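Surkalier TV Recorder, reviewed by Kirstin Baxter
05/04/2019

The Surkalier is a twin-tuner recorder for people who still watch quiz and chat shows at broadcast time, or an hour after. I used it for 36 days alongside my old Osarel box.

Setup took nine minutes. The program guide loads quickly, but series link is fussy: it treated a repeat of the panel show Amen as a new episode and recorded it twice. The Osarel never did that.

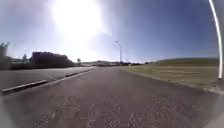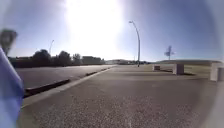 Both: pavement under a clear sky, with strong sun glare.

Picture quality is good on HD channels. Standard definition is soft, and the sharpening setting makes captions look worse – leave it off. Skipping ads works in fixed steps only.

The remote is small and its buttons are not lit. Fan noise is low, though the disk can be heard in a quiet room.

Price as tested: $384. A firmware update is listed for June, with a fix for duplicate recordings. Until then I would keep the Osarel plugged in.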